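The first thing you notice in Ivenora is the bread. You smell it from the harbour steps, and by the time you reach the top of the lane you have already decided on a second breakfast!

Lợi Lã has baked at Udameck for six winters, and her rye is a wonder: dark, sour, a little sticky, with caraway all the way through. She learned it from the old Pētersons recipe, which calls for a starter fed twice a day and a loaf left alone for two days before cutting.

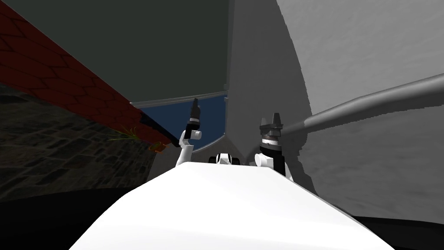

Why wait so long to cut it?

The crumb needs time to set, and the sour flavour gets deeper as it rests.

I took a loaf home in February and ate it with cold butter for most of a week. The last slice, toasted hard, was the best of the lot (I had it with smoked cheese and a pickled onion, standing up in the kitchen). Go early, because the rye is usually gone by ten.

More in Food
Five soups for a cold ferry
Otov and its apple cellars
A good word for buttermilk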